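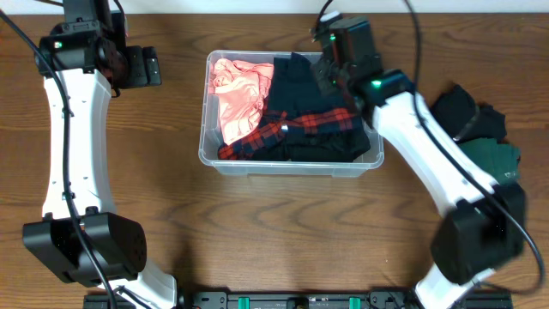

Packing spare clothes for a wet overnighter: dry bag or bin liner?

Forum: Trip Planning and Safety
12 replies, 976 views

fellrunner_no_more
Posted 2/20/21

Planning two nights on the Jendosska loop with my brother in law. He has done plenty of day hikes but never slept out. The route crosses the creek four times before the hut and I expect it to be up.

My question is about the spare set of clothes. I have always used a single heavy trash bag inside the pack and never had a problem. He has been reading and now wants to buy a set of roll-top dry bags, one for each type of thing. That seems like a lot of money and a lot of fiddling. What do people here use?

Also, do you keep the dry set sealed the whole trip, or do you dip into it?

Bríd Hennessy
Trash bag for the whole pack, plus one decent dry bag for the sleeping bag and the camp clothes. That covers you if the liner tears. You don't need a set.

Camp clothes stay sealed until the tent is up. In the morning you put the wet ones back on. It is unpleasant for ten minutes and then you warm up.

tarp_and_string
Agree on the one dry bag. Disagree on the trash bag. They split at the top where you twist them, and you won't notice until you unpack. Get a proper pack liner. Mine has done six seasons.

fellrunner_no_more
Six seasons is good. Mine last a trip or two and then go in the kitchen can, so I can't complain about waste.

Wusness
The creek is the bigger issue. I was on that loop in January and the second crossing was over my knees. I'm six foot one. If it has rained for two days before you start, go around by Grostthorpe. It adds a climb of 328 feet but there is a bridge.

tarp_and_string
The Grostthorpe way has its own problem. The track on the far side slid last winter and they only flagged a way around it. In poor visibility I would take the creek.

Wusness
I wouldn't. You can walk slowly past a slip. You can't walk slowly through fast water if it knocks you over.

tarp_and_string
You can also wait for the level to drop, which is what most people do there. It drops fast. We sat for three hours once and walked across at shin height.

Osian Llewellyn
I did search call-outs in that area for a long time, so a few points.

Both of you are right on different days. Look at the first crossing. If you can't see the bottom, or you can hear rocks moving, you don't cross, and you don't go on hoping the next one is better. The second and third are always deeper than the first.

Undo the hip belt and chest strap before you go in. Use a pole on the upstream side. Cross together, not one at a time, with the heavier person upstream.

On clothes, I care less about the type of bag than about what is in it. Most of the cold people I helped had a dry set that was all cotton, or they had a jacket and no dry pants or socks. One full set: base top, base bottoms, two pairs of socks, hat, gloves, warm layer. Put it at the top of the pack if you expect trouble, not at the bottom.

Bríd Hennessy
I'd question "top of the pack." If you go in, the top is where the water gets to first.

Osian Llewellyn
If the bag is sealed it makes no difference where it sits. If it isn't sealed you will lose it anyway. I want to get at it with cold hands without emptying everything onto wet ground.

Bríd Hennessy
OK, I can see that for the warm layer. I'll still keep my sleeping bag at the bottom.

costello_ridge
Test the bags at home. Put a dish towel inside, roll the top three times, clip it, and hold it under in the bathtub for five minutes. I did this with four of mine and threw one out. Pinholes along the seam.

For the OP, the hut has 20 bunks and you can book now. The stove was working when I was there. Camp shoes are worth the weight because the floor is always wet.

fellrunner_no_more
Thanks all. We'll take a liner each and one dry bag each, and I'll do the bathtub test on the old blue one. He wanted to bring jeans for the hut so I am sending him Osian's list.

On the creek, I'll check the rain the night before and decide at the first crossing. If it looks bad we'll go back to the car and drive around to the Costello trailhead. The high point that way is 3426 feet so we would need to start early.

Wusness
Costello is fine. The lot fills up, so park on the gravel before the gate and leave room for the ranger truck.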